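Chapter 5
Heat, Shine and Other Everyday Physics

I learned most of what I know about heat from a bad fridge. It was an old Lazaridis my uncle gave me when I moved to Hedatley, and it hummed all night, right beside the spot where my head ended up when I slept on the fold-out. One night I got up at 2 in the morning, put my hand behind it and got a surprise. It was lovely and warm back there! My milk was cold and the wall was toasty, and I stood there in my socks wondering where all that heat had come from.

You probably know the answer already, or half of it. The fridge was moving heat out of the milk and dumping it into my kitchen, plus a bit extra from the motor. We'll spend the first part of this chapter on that extra bit — engineers fight it all day long, and it's why so much of the gear around you has holes, fins, slots or a fan somewhere on it.

The second part is about surfaces. My neighbour Valter Vik painted his letterbox gloss black one November and then complained that he could see the whole street in it, bent like a banana. A flat mirror keeps straight lines straight. A curved one doesn't, and a dark colour won't stop a smooth surface from acting like a mirror.
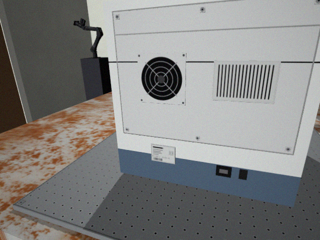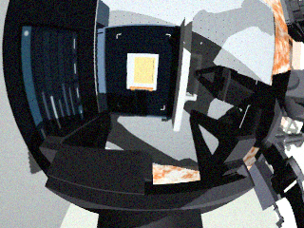
Computer renderings: a fan grille on the back of a lab instrument cabinet, then reflections on a round, glossy dark shell.

Before you read on, have a go at two small jobs at home. Find three things that feel warm at the back or underneath after they've been running for an hour, and write down where the air gets in and out (look, but keep your fingers out of the vents). Then grab a soup spoon and look at yourself in both sides of it. Sketch what you see, upside down bits and all, and keep the sketch handy. We'll need it in Section 5.2, right after we've dealt with the fridge.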